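The Arm Is the Cheap Part
What a small kitchen firm learned when it planned its first robot cell

When people in our trade ask me about the price of a robot, they want to hear one number. I understand this. The owner must write one number in the plan for next year, and the bank also likes one number. But after one year of visiting companies that buy this equipment, I think the one number is where most of the trouble starts.

Take Clesar, a catering company that washes and sorts dishes for canteens. Last September its managers decided to test robots for one boring job, which is taking plates out of crates and putting them in again. They asked for offers from two suppliers, Climov and Turkard. The Climov offer was lower, and it fit on a single page. The Turkard offer was long and tiring to read. It had lines for the table, the frame, the mounting plates, the cables, the spare grippers, the training of staff and the hours of a technician.

At first the managers were angry about the long offer. Then they put the two papers side by side and wrote the missing lines into the short one. The difference became very small. They also found that both suppliers had forgotten the same thing: the dishes. A test needs dishes that can be broken. Clesar set aside 196 plates of different sizes and colors from its own store, and it gave them a value in the budget, as if it had bought them.

I like this detail very much. In many budgets the material for testing is free, because it is already in the building. Later somebody needs it back, and the test must stop.

The second question was time. Clesar wanted to rent for three months. The site at Madigan, where the company has its oldest washing hall, had done a smaller trial before, and the people there asked for 12 months. Their reason was simple. In the first weeks you pay for the equipment and you learn only how to place it. The crate stands too far, then too near. The table is too high for one arm and good for the other. You move things, you tighten screws, and you start again. If the rent ends after three months, you have paid mostly for this part.

They agreed on 12 months, with the right to stop after six. Turkard accepted this, with a higher price for the first half. In my opinion it was a fair price for the right to change your mind.

The third question was how to measure. The plan says that every version of the job is repeated 100 times before anybody changes the setup. It sounds slow, and the production people did not like it. But without such a rule, each person who passes by will make a small improvement, and at the end it is not possible to say which one helped.

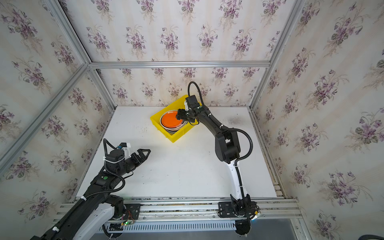

There is also the matter of two arms or one. Two arms cost more, of course, and they need more space on the table and more cables to take care of. Clesar chose two after long discussion. For plates alone, I would probably begin with one and leave free holes in the frame for the second. The managers answered that buying later also means stopping later, and they have a point.

What would I put in the budget for a first cell? I would start with the work, and write down each object that must be picked up. After this I would add the table and the frame, then cables, spare fingers for the grippers, and cleaning. Then the hours of your own people, at their real cost. The arm itself I would write last. I would also keep a reserve, and I would not tell the supplier how big it is.

Clesar will decide on 28th May if it continues into the second half. The list of costs now has two pages, and the finance office has asked for the same list from every other department that wants a machine.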